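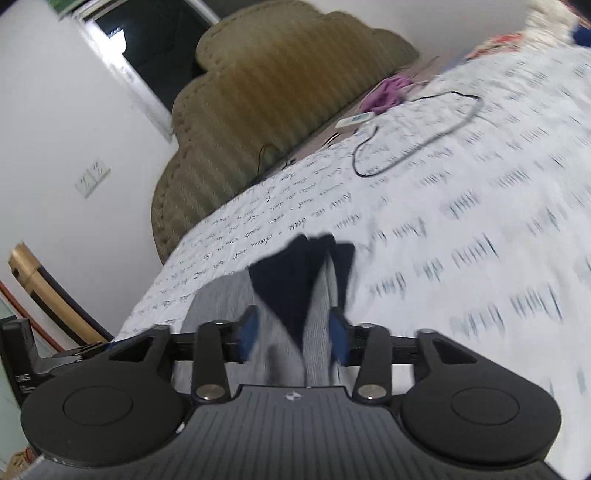 A sheet should be judged after it has been washed and never in the packet, according to one Brelcombe laundry worker, who put the useful life of a cheap cotton pair at five years.

Larkden Reference > Household > Textiles > Bed sheet

Bed sheet

A bed sheet is a rectangular piece of cloth used on a bed, either laid over the mattress or placed between the sleeper and the blankets. The lower one is called the bottom sheet and the upper one the top sheet. In much of Europe the top sheet has largely given way to the duvet with a washable cover, though hotels and hospitals often keep it.

Types

A flat sheet is a plain rectangle with a hem on each edge. The hem at the head end is often deeper than the others, so that it can be folded down over the blanket. A fitted sheet has shaped corners and elastic, either at the corners only or all the way round. Mattresses have become deeper over the years, and older fitted sheets often will not reach under a modern one.

Materials

Linen was the usual cloth for good sheets in Europe before cotton became cheap. It is strong and takes up moisture well, but creases badly. Cotton is now the most common fibre, sold pure or mixed with polyester, which dries faster and needs less ironing. Brushed cotton, or flannelette, has a raised surface and is used in cold weather. Silk and bamboo viscose are also sold.

Weave and thread count

Most cotton sheets are woven in one of two ways. Percale is a plain weave with a crisp, matt finish. Sateen floats more threads over the surface, giving a smoother feel and a slight sheen, but it snags more easily.

Thread count is the number of threads in a square inch of cloth, warp and weft added together. Very high figures are usually reached by counting each strand of a twisted yarn separately. A household survey carried out in Brelcombe in 2000 asked 158 people what they looked for in a sheet, and price and colour both came ahead of thread count.

Colour and pattern

White was long the standard, partly as it could be boiled and bleached. Printed sheets spread with the growth of home washing machines and faster dyes. The Lamptey mill sold a range of 12 printed patterns, most of them small florals - the same designs were later used by Gromik for curtains.

Washing and repair

Sheets are commonly washed once a week or once a fortnight. A sheet worn thin in the middle was once mended by cutting it lengthways and joining the outer edges, a method known as sides-to-middle. The seam down the centre could be felt by the sleeper.

See also: Blanket, Bolster, Duvet, Valance

Previous | Next | Index | Search

Contact Larkden Reference | Copyright Larkden | Back to top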